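Grondwood Hall: Upper Level and Atrium

Photo gallery and notes by Ama Quaye

Grondwood is a single long building with an open atrium in the middle and a mezzanine above the main floor. This page covers the upper level, the railings and the roof. The entrance and the loading side are on a separate page. Notes on the building work come from Otis Dunleavy, who ran the job for Lamptey, and from Bernice Mensah, who drew the plans for the upper level.

The building

Grondwood was put up as a parts warehouse and stood that way until the Lamptey conversion. The outside walls are original. The hall is 87 feet from end wall to end wall, measured inside. The mezzanine was built during the conversion and adds 2,553 square feet of floor.

The first plan had a full second floor with offices on both sides of a hallway. Bernice Mensah dropped it after the first survey. A full floor would have blocked the light from the high windows, and the columns would have landed in the middle of the work space below.

The stairs

Two sets of stairs go up, one at each end. The east stair is the wider one and is used for moving furniture. The west stair has a landing halfway with a turn that is too tight for a desk. Movers have tried it.

The treads are steel with a rubber cover. The covers on the east stair were replaced in July after the edges began to lift. Hokel supplied the first set and the replacements.

The mezzanine and the roof

The white ceiling is vaulted, with arched beams crossing it one after another toward the back. It was gray before the conversion. Painting took longer than any other part of the inside work, and the scaffold had to be moved 4 times.

The railings are dark metal with vertical balusters. They follow the edge of the mezzanine, and there is another section on the far side of the atrium. The rows of white desks are on the lower floor.

Upper level beside the railing, with the arched beams overhead. The desks downstairs show between the balusters on the left.

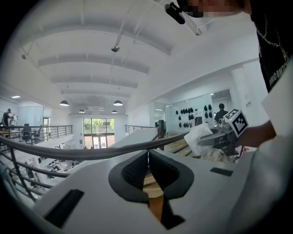
The railings

The railings were made off site and brought in by sections. The joints were welded in place and ground down, then touched up with the same dark paint. Begoña Gallardo did the fitting with a crew from Zetov. She kept a sketch of every section with its number, and those sketches are now in the building file with Bernice's drawings.

The height was changed once. The first sections met the old drawings but came out too low when measured from the finished floor, which had been made thicker in the meantime. They went back to the shop and had new feet put on.

Paint wears off the handrail first at the head of the east stair. It gets a new coat when bare metal starts to show.

The main floor

The desks are set in rows, with aisles wide enough for a cart. Power comes up through boxes in the floor, so the rows can be moved one box over but no closer together than that. Hsiu-ying Lau worked out the current layout. An earlier one had the rows turned the other way, and people at the end desks had the sun in their eyes for most of the afternoon.

The floor itself is the warehouse slab, ground and sealed. Patches from the old rack bolts can still be found near the south wall.

Light and sound

Daylight is best upstairs between 10 a.m. and 2 p.m. After that the east end gets dim and the lamps come on. The switches for the upper level are at the head of each stair.

Voices carry from the lower floor up to the mezzanine. Felt panels went up on the end walls last year and helped somewhat. More are planned for the underside of the mezzanine.

Using these pages

Pictures may be used in school and community newsletters with credit to Ama Quaye. For prints or larger files, write to the Grondwood front office and give the name of the gallery page.

Next gallery: Entrance and Loading Side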